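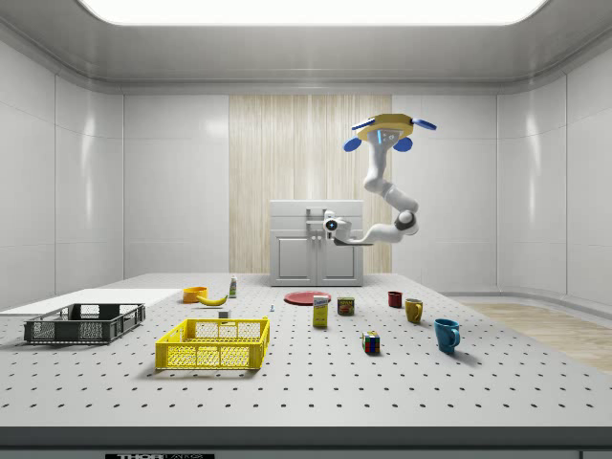

Tierney Kitchen Cabinets: Frequently Asked Questions

Last updated 2021-01-31

Ordering

How do I order cabinets?
You can order online or at either of our showrooms, on Horkell Street and at Gralov Mills. Most people start with a drawing of the room and a list of the cabinets they think they want. We check the list against the drawing before we take any money.

Do I need to pay in full when I order?
No. We take 40 percent when you sign the order and the rest when the cabinets are ready to leave the shop. We do not book a delivery until the balance is paid.

Can I order only doors and drawer fronts?
Yes. Send us the height and width of each opening, plus the overlay if you know it. If you don't know it, measure an old door as well and we will work it out. Doors made to your sizes can't be returned unless we got the size wrong.

Can I change my order?
You can change sizes, colors and hardware up to 6 days after you sign. After that the sheets are cut. We can still add cabinets to an order at that point, but they may ship later.

Is there a minimum order?
Not for cabinets. For loose parts such as hinges and drawer slides, there is a small handling charge on orders under $40.

Measuring

Who is responsible for the measurements?
If we measure, we are. If you measure, you are. Our measuring visit costs $44 inside the delivery area and comes off the price if you go ahead.

What do I need to measure?
Wall length at floor level and again at counter height, ceiling height in both corners, and the position of windows, doors, outlets and pipes. Walls in older houses are often out of square, so take each length twice. Write everything in inches and mark where you measured from.

My floor is not level. Is that a problem?
Usually not. Base cabinets come with adjustable legs. Tell us if the drop from one end of the run to the other is more than an inch and a half, and we will send the longer legs.

Styles and finishes

What is the difference between the Limadar range and the standard range?
Limadar doors have a raised frame and a recessed center panel. Standard doors are flat. The boxes, hinges and drawer slides are the same in both, so you can mix them in one kitchen.
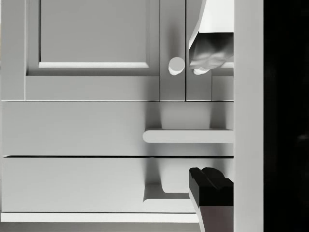 Pale cabinet with a paneled door, a narrow door with a round knob, and two drawers below.

Can I have a different knob from the ones in the catalog?
Yes. Order the doors undrilled and fit your own. We don't charge extra for leaving out the holes. If you want us to drill for hardware you bought somewhere else, we need one sample of it in hand before the doors go to the paint room.

Will white cabinets turn yellow?
Our painted finish holds its color well in normal light, but all paint shifts a little over the years. A door next to a sunny window will change faster than one in a corner. If you add a cabinet later, expect a slight difference at first.

Can I get a color sample?
We mail up to three painted chips at no charge. Please don't choose from a screen. Chips are painted with the same paint as the doors, though a whole wall of a color tends to look lighter than a chip does.

Delivery and fitting

How long does an order take?
Roughly 40 days from signing for painted cabinets. Orders placed now for painted Limadar doors are being scheduled for April.

Do cabinets come assembled?
Yes, with doors hung and drawers in. Tall pantry units can be sent flat if your stairs or hallway are tight. Ask for this when you order.

Do you install?
We don't have our own installers. The showrooms keep a list of local fitters who know our cabinets. You make the agreement with them and pay them directly.

A cabinet arrived damaged. What now?
Take pictures before you move it, keep the packing, and write to us within two days. We replace the part, not the whole cabinet, unless the box itself is broken.

Care and repairs

How do I clean the doors?
Use a soft cloth, warm water and a little dish soap, then dry them. Don't use scouring powder or anything with bleach. Grease collects in the inside corners of paneled doors, and an old toothbrush gets it out.

A door has dropped and rubs on the one beside it. Can I fix that?
Yes. Open the door and find the two screws on each hinge. The front one moves the door left or right. The back one loosens the hinge so the door can be moved in or out. To raise the door, loosen the plate screws, lift, and tighten them again. Turn a little at a time and close the door to check.

A drawer won't close all the way.
Take it out and look behind it first. If nothing has fallen down the back, push both slides fully in and refit the drawer until it clicks on both sides.

Where do I write about a part?
Write to Sânziana Ciobanu in the parts office, room 516, at the Gralov Mills address. Include your order number, which is on the sticker inside the sink cabinet.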